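**Plinulis app: monthly review, minutes**

February 8, 2019, Flollside office, back meeting room

Present: Fengying Cheng (chair), Katia Morelli, Guido Testa, Ornella Cirillo (minutes)
Apologies: Arturo Piras, who sent comments by email

### 1. Minutes of last meeting

Approved with one change. Guido did not "agree" to the in-app store in November. He said he would look at it. He has looked at it and still doesn't like it.

### 2. Download figures

Katia reported 2,000 downloads since launch. Guido asked how many of those people opened the app a second time. Katia had the number: 800. Of those, 183 made an account. Fengying said this was a decent start for an app with no ad budget. Guido said it was a decent start for an app that was free, and that we should stop putting the download number at the top of every slide. No decision on the slide.

### 3. Lonow proposal

Lonow is offering a paid package for the App Store listing: new keywords, new screenshots and "review support." Ornella asked what review support meant. Katia had asked them the same thing and got a brochure. Arturo's email says he won't sign off on anything that sounds like buying reviews, and that the case studies in the brochure don't name a single app.

Fengying would still like to hear them out on the keywords alone. Guido doubts anyone finds us by keyword. Agreed to ask for a keywords-only price and two clients we can call.

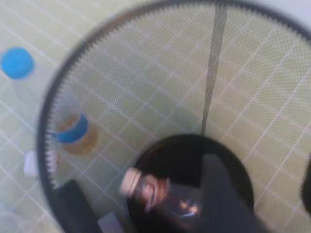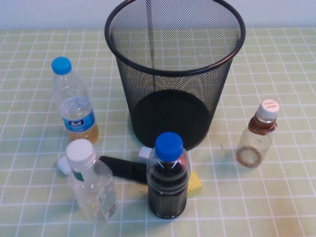 ### 4. Subscription or one-time price

Long discussion, mostly the same as last time. Katia favors a monthly subscription with a free trial. Guido pointed out that the app does one thing, and most people need it a few times a year. He expects them to forget to cancel, get charged, and leave one star. Katia said other small apps manage it. Guido asked which ones. Katia will bring a list.

Fengying asked for both options to be worked out with 700 paying users. Ornella noted, for the record, that we have no paying users and she would like to see a lower case too.

### 5. Push notifications

Bassi, who did the original build, say adding notifications is "a small job." They said that about the login screen. Agreed to get a fixed quote in writing before anyone gives them access to the code again. Arturo's email asks what the notifications would say. Nobody present had an answer, so the quote is for information only.

### 6. Older iPhones

Crash on startup still open. Ornella can reproduce it on her own phone and is tired of doing so. This goes ahead of items 4 and 5.

### Actions

- Katia: keywords-only price and two client contacts from Lonow
- Katia: list of comparable subscription apps
- Guido: pricing sheet, both options, with the lower case
- Fengying: written quote from Bassi
- Ornella: send crash logs to Arturo

Next meeting to be set once Arturo is back. Guido asked that it be shorter.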